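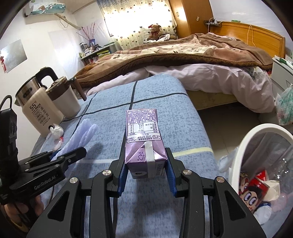
Issue 57, page 9

Casatstead choir fills the old corn hall for its first winter concert

What a night! The Casatstead Community Choir sang its first winter concert in the corn hall last Saturday, and by the time the doors closed there were people standing two deep along the back wall, coats still on and quite happy about it.

The choir only began in the spring, when Amra Georgiou put a card up in the library window asking if anyone fancied a sing on a Tuesday evening. She had 15 replies in the first week. There are 35 singers now, from teenagers up to a retired bus driver with a marvellous low voice (he took the solo in the second half and got the biggest cheer of the evening).

The programme ran from old carols to a couple of film songs, with a new piece called Banau written for the choir by Leilani Calloway, who grew up on Tillman Road and teaches music at the primary school. It starts very quietly, just the altos humming, and then the rest come in one row at a time until the whole hall is ringing. Several of us had to find a hanky.

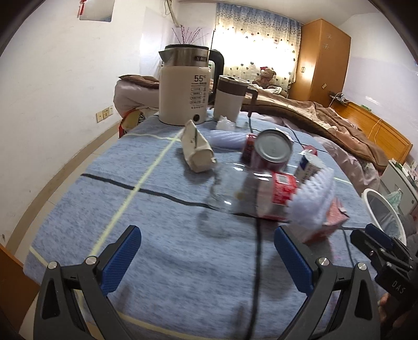
"I wrote it in November with the heating off and a blanket round my knees," Leilani told us in the interval, "so hearing it sung in a warm room was lovely." She is already at work on a second piece for the summer, and has promised the basses a tune of their own this time.

There was one wobble, when the piano pedal stuck halfway through the opening carol, but the singers carried on without it and if anything it sounded better. The piano has been looked at and will be fine for the new year.

Rehearsals start again on the second Tuesday in January, 7.30pm, in the upstairs room at the library. You don't need to read music and there is no audition. Tenors are especially wanted! Bring a pencil and something to drink, and use the side door on Tillman Road as the front is locked after six.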